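Clearing and Sorting Shared Desks in the Bonsu Study Room
Efua Amoah, Nii Quaye, Sanne Desmet
October 12, 2021

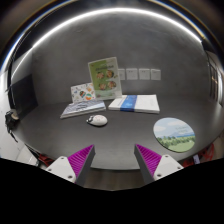 Our project looked at what students leave on shared desks and how long it takes to put a desk back in order. We worked in the Bonsu study room, which has 14 desks along the walls and is open to all first-year students. Most of what we found was paper: notes, printed handouts, books and cards. Signs and menus were harder to place. The green and white sign with four round food pictures, standing upright on the dark gray desk, is a good case. It does not belong with study materials, but people read it, so we did not want to put it in a drawer. The illustrated card next to it raised the same question.

Method

We sorted each desk into 5 groups: books and pads, single sheets, cards and signs, writing tools, and other. One person sorted while another kept time and wrote down anything that did not fit. Each desk was given a limit of 15 minutes. We did a first round in September and changed the groups afterward, when "other" turned out to be too large.

Results

Books and pads were the fastest to deal with. Single sheets took the longest, mainly when they had no name on them. Senyo Ansah, who supervised the project, suggested a tray for unnamed sheets, and we used one in the second round. Sorting went faster, but the tray filled up and we had no rule for emptying it.

Signs stayed on the desks, moved back toward the wall so the front was free for writing.

Problems

Two desks were in use during the second round and were skipped. Our times for those desks come from the first round only.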